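4. Setting up the desktop computer job

Welcome back. If you've worked through sections 1 to 3, your Skiraron arm is bolted down and moving nicely, and now we come to the part most people bought it for (or at least the part they ask us about!). Can it take a computer apart and put it back together for you? Partly, is our answer for now. It will lift out a drive quite happily on most goes. Memory and processors are another matter, and you should plan on staying close by for those.

4.1 Placing the computer

1. Shut the computer down, unplug it and leave it for 10 minutes.
2. Take off the side panel and lay the tower on its side on the bench, open side up.
3. Move any cables you can out of the path of the gripper. Power leads have a habit of springing back, so do give them a second look.
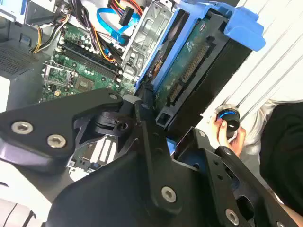

4. Guide the gripper through the whole route once at the slowest setting before you let it run by itself. Keep your free hand clear of the finger plates, please.

Caution: never reach into the case during an automatic run, however slowly the arm seems to be going.

4.2 Lifting out the hard drive

The drive is the kindest place to begin. A plastic caddy gives the fingers something solid to hold, and it forgives a bit of clumsiness.

1. Load the task called Drive Out.
2. Check that the data and power leads are off the drive. The arm won't do this for you yet, I'm afraid, and we'd sooner say so now than have you find out with a snapped connector.
3. Press Start and let the arm lift the drive well above the case before it travels sideways.

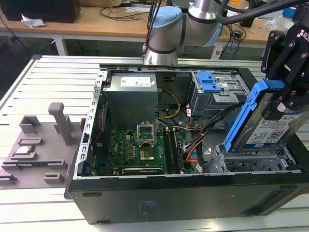
Fig. 4-2. Drive in its blue caddy, held at a tilt above the case.

Note: Shewit Adugna ran this task 320 times in our Valtlow workshop in January, and 163 of those went through without anyone stepping in. A person with a spare minute still beats it comfortably.

4.3 Memory and processor

Keep the fixture plate on the bench beside the tower, so that small parts have a proper home while you work.

1. Open the processor bracket by hand and swing it right back.
2. Teach the arm each slot on the fixture, one at a time.

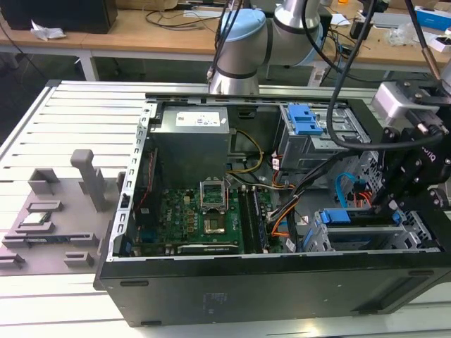

3. Run the task with nothing in the fingers first, watching how near they come to the drive cage on the way in and out.
4. When you fit memory, let the arm place the module and then press it home yourself. The arm can't yet tell a firm click from a stuck corner.
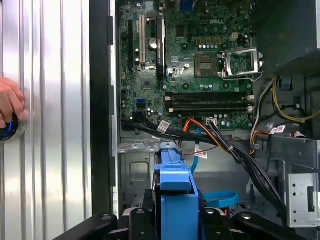 5. Look over the board before you refit the side panel, and make sure both memory latches are closed on every module you've fitted.

If the arm stops halfway, turn to section 7 and don't pull on the fingers.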